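January, bench notes, finishing room

Picked up the glaze adhesion tests where Itzel left them. The Susumance tiles came out of the kiln at 7:40 and went straight onto the wire rack. Cone pack on the middle shelf looks right, the bottom shelf one is a little underfired, same as last time. I still think the lower element is getting tired.

Batch A (Ocampo white, two dips): smooth, slight pooling at the foot, no crawling.
Batch B (same glaze, one dip, brushed edge): thin at the corners. Usable for backs only.
Batch C (Ocampo white with 3 percent bentonite): best of the lot. Stayed in suspension overnight and needed hardly any stirring before use.

Weighed out a new bucket of C. The recipe card says 100 g of water per 140 g dry, but that gave me something close to yogurt. Added water a little at a time until it ran off the stick in a steady line. Final addition was 117 g of water per 140 g dry. I wrote that on the card in pencil -- Isauro should check it before it goes in the binder.

Sieved twice, 80 mesh. The second pass caught a few grains of something dark. Could be rust from the old bucket lid. Switched to the plastic lid and threw the other one out.

Freeze test: three chips from each batch, soaked, then in the freezer overnight. Left shelf, labeled with tape. Please don't move them to make room for lunches.

Isauro asked whether we should go back to the Trundia frit. My view is no, at least until the bag we have is used up. The Trundia tiles crazed on the red body and I never got a clean result, even with a slower cooling ramp. Itzel disagrees and has her own notes on it in the blue folder.
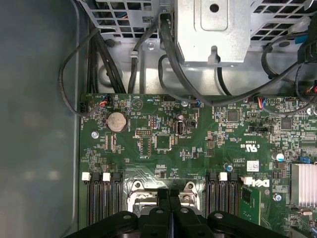 Istutero Tile Workshop -- Glaze and Kiln Group

Other things. The drain trap under the small sink is full again and needs emptying before anybody washes brushes. We are low on wax resist. The scale drifts when the heater is on, so tare it again between weighings.

Next firing: half load, Batch C only, on both clay bodies. Hold at top temperature for 15 minutes and leave the lid shut until the next morning. Itzel is loading. I'll do the cones.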